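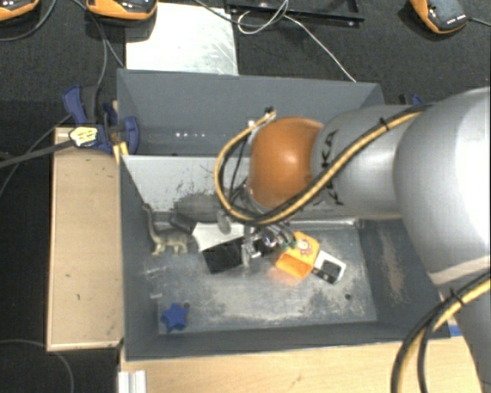
Figure 9.1 A KUKA robot arm over an open-topped bin of small objects.

Chapter 9
Getting Patients Moving After Knee Replacement

If you have ever sat with a relative on the evening after a knee replacement, you will remember how much of the talk was about one small thing: when to get out of bed. Patients ask it, families ask it, and new nurses and therapists ask it too, usually in the hallway and in a lowered voice. It is a fair question, and we are going to take our time over it.

Not so long ago, several days of bed rest was the usual advice. Today most patients stand with help on the day of surgery or the morning after, and many go home soon after that. The change came slowly, and you will still meet people – some of them your own patients – who remember the old way and are nervous about the new one. Be patient with them. A sore, swollen knee is a very good reason to be nervous.

We will follow the joint program at Rerkbridge, a hospital with 200 beds, where the records of 1,671 knee patients were gathered for teaching. You will read how the ward staff plan a first walk of up to 20 steps, what they check before the patient sits up, and how they decide that a walk should wait. Dizziness, low blood pressure and a numb or weak leg all get a section of their own.

Later in the chapter we turn to the weeks at home, including the clinic visit at 21 days, and to the Cestier walking chart, which you will fill in yourself for the practice cases. Before you begin, please look back at the drawing of the knee in Chapter 2 and find the quadriceps tendon again. You will need it on nearly every page.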